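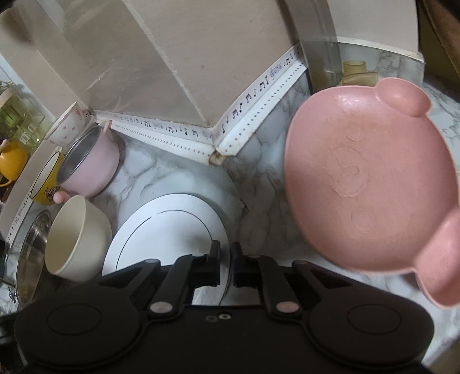

Minutes of the Ralarton Allotment Society meeting, 2018-04-27, as scribbled by me (Tatiana Mikuš) and typed up the morning after with a large coffee. There were 11 of us in the end, which is a squeeze in that room, and I had the seat by the radiator so forgive me if I sound sleepy. We got going late as people were still hunting for something to drink out of. I've gone with the yellow mug with the black rim and the pink one with the silvery inside as the prizes for the courgette guessing game at the summer lunch, so please stop asking me what the prizes are! Rozália Zeman was in the chair and did a grand job of keeping us moving. Apologies from the Vakthorpe lot, who had the roadworks to deal with.

Last meeting. I read out the January minutes and they were agreed with one change. I had put that the top gate was to be painted green, and it was meant to be left as it is. Sorry about that, I must have been thinking of the shed.

Water. This took most of the evening. The bill for the year came to 900 pounds, and that's a lot more than any of us had expected (I did hear somebody whistle). Rozália thinks there's a leak along the bottom path, as the ground by plot seven has been boggy even in the dry spell. My own guess is the tap by the compost bays, which never shuts off properly unless you lean on it. We agreed to turn everything off at the main for one night and read the meter before and after. I'll do the evening reading and Rozália will do the morning one, as she's up with her hens anyway. If it is a leak we'll get a price from Slanina, who did the drains over at Mesivcombe and by all accounts left the place tidy.

Hosepipes. Same row as every year. We're sticking with the rule as it stands – watering cans whenever you like, hoses for half an hour at a time, and no going off to the shops while it's running. I'd like it noted that I looked at nobody in particular when I said this.

Seed potatoes. The order came in and it's already been shared out, apart from one sack of earlies that has no name on it. If it's yours, it's in the shed behind the mower. They're sprouting like mad so don't hang about! Anything left by the next meeting goes in the spare plot.

Rents. We've had 142 pounds in so far this spring, and there are still a few people to pay. I'm not going to list names here, but you know who you are and I've got the receipt book in my coat most days. Rozália asked if we should put the rent up to help with the water. We talked round and round it and decided to leave it until we know about the leak. I'm glad, as I'd only just written out the new tenancy letters.

Fence. The rabbits are back on the Vakthorpe side and they've had all of my peas, every last one. We have a quote of 200 pounds for new wire along the hedge, fitted, or we can buy the wire and do it ourselves for a good bit less. Hands went up for doing it ourselves. Bring gloves, and pliers if you own any.

Summer lunch. It'll be in the hall again, with the tables outside if it's nice. Everyone to bring a dish to share, and please write on a bit of card what's in it. I've said I'll do the beetroot thing. We could do with more puddings than last year, and a second gazebo if anyone has one going spare.

Any other business. The waiting list is getting long, so if you've got half a plot you can't manage, do have a word with me or Rozália and we'll see about splitting it. There was a question about bonfires too. They're still not allowed until the autumn, and that goes for the little ones in dustbins as well.

We finished just before the hall lights went off on the timer. Next meeting will be once we've got the meter readings, and I'll put a note on the gate.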